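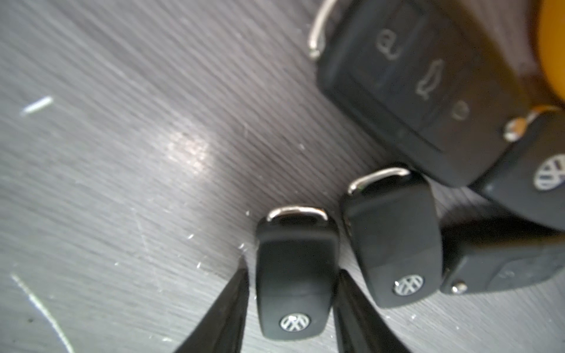
I love a house with a place for everything by the front door! Hawthorne Street is full of old homes with tiny entryways, and the good ones all have a hook, a shelf, a spot where pockets get emptied.

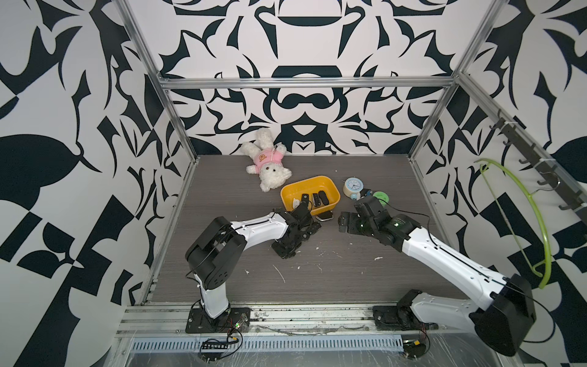

My uncle's hall had 2 nails and a saucer, and in all my childhood I never heard him ask where anything was. What a gift, leaving the house calm!

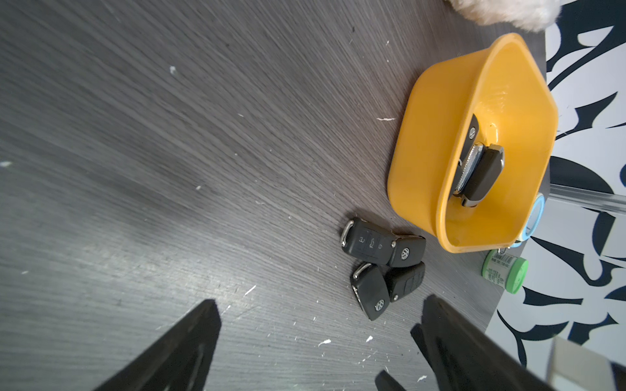
Habits stick when they're easy, and a drop spot is the easiest one I know. Skip the fancy organizer. A plastic bowl with a thick rim holds a Volkswagen key perfectly well, even with the blade flipped out. Put yours where your hand already goes.

Samuele Marras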